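Teaching by hand at Banero

Selma Petek has been showing robots how to do things since March, and she still gets excited when one of her recordings plays back properly. "You see your own wrist in it," she says. "That little tilt I do before I let go – the arm does it too. It's brilliant!"

She works for Banero, in Junambridge, where the team collects demonstrations for handling odd-shaped plastic parts. When she started, everything was done by remote control. She sat at a desk with a pair of handles and steered an arm across the room, and a good morning gave her 17 usable runs.

"I loved it, but it's slow," she says. "You can't feel anything. You're squeezing by eye, so you squeeze too hard, and the robot learns to squeeze too hard."

Now she mostly carries the gripper herself. It has the same two fingers as the one on the arm, with a camera looking down at them, and she picks things up the way she would with a big pair of tongs. Her first full set came to 200 demonstrations. The current target is 2000, and she talks about it with real relish.

Curved parts are her favourites. Flat ones are easy, she says, but a rounded rim wants to roll between the fingers, so you have to choose your spot and come in square to it.

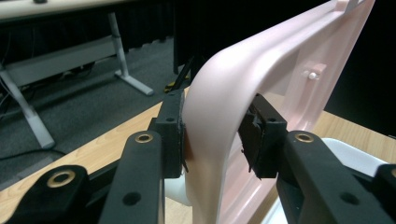 Fergal Mac an tSaoi thinks the remote handles still have their place, and says he would never give them up for long tasks, where the arm's own reach matters and a person walking about with a gripper can end up in poses no arm could copy.

Petek agrees with a good part of that. She still goes back to the handles for the last seven runs of any set, to check that the arm can get where she got. "And then I pick up the gripper again," she says, "and start on the next part."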